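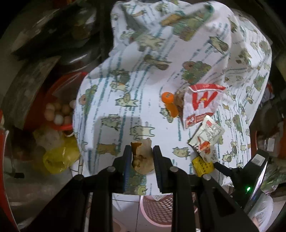

Give the quiet ones a pen

I have been going to the same peer support group for 16 years, first as somebody who sat by the door with his coat on and later as one of the people who puts the kettle on, and I want to make a case for writing by hand. Bad writing, I mean. Spelling all over the place, sentences that stop halfway, whole pages you would never show your mother. I think every support group in the country should set aside part of its evening for it, and I get very excited about this, so bear with me.

Talking is what we are known for. You come in, you sit in the circle, and sooner or later it is your turn. For plenty of people that works beautifully, and I have seen a man say one sentence out loud in the Clillow hall and go home looking ten years younger. But the circle suits people who can find words while others are watching them. Lots of us can't. After something terrible has happened to you, your mouth can be the last thing to come back.

When Pavithra Fernandes took over our evening meeting she brought a carrier bag of cheap notepads and gave us 24 minutes before the talking began. Why 24? She had an old kitchen timer that wouldn't go any higher (we have a better one now and we still do 24). The rules were that you could write anything, you could write nothing, and no one would ask to see it. I was against it, I should say. I thought it would feel like school. By the third week I was turning up early to get a good chair.

What I love is how rude you can be on paper! You can be unfair. You can blame the wrong person for two pages and then see, in your own handwriting, that it was the wrong person. You can write the same memory over and over, and one evening there's a detail in it you had never let yourself put down, the colour of a door or what was on the radio. I once wrote four lines about a pair of school shoes and had to go and stand in the car park. Good standing, though. I came back in and talked for the first time in months.

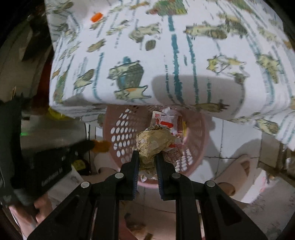
Toltley Survivors' Writing Circle

People ask whether you ought to keep what you write. My friend Nurhan Tokgöz keeps all of hers, in shoeboxes, with the month on the lid, and she reads back through them every May and tells me she hardly knows the woman in the early ones. I throw most of mine away. We have argued about it on more bus journeys than I can remember and I am happy to report that neither of us has budged. To me, binning a page feels like taking out the rubbish after a party I didn't enjoy. To her it feels like losing a witness. I think she has a point, and I still throw mine away.

Now, the objections, and there are fair ones. Some people find that writing on their own stirs everything up and leaves them with nowhere to put it. That is exactly why I want it done in a group, with biscuits and other people breathing nearby, and a proper chance to talk afterwards. It should never replace counselling for anyone who needs counselling. And some people hate writing because of how they were taught it, or because reading is hard work for them. Let them draw. Let them make lists. One of our lot spent a whole winter copying out song words and told us it did him more good than his tablets (he kept taking the tablets, and quite right too).

The other thing I hear is that it should be on a phone. Well, if a phone is what you've got, use it. But I would ask you to try paper at least 2 times first. It's slow, and the slowness gives you a second to notice what you are about to say. It doesn't buzz. You can press hard enough to go through to the next sheet, which I recommend.

The group over at Sellel has started doing it too, ten minutes at the end instead of the start, which I would never have thought of. Their people go home having put something down. Ours go into the talking already warmed up. I'd love to hear from anyone who has tried both.

So if you help run a group, get some notepads in before your next meeting. Lined or plain, it makes no odds. Get more pens than you think you need, as they all walk off.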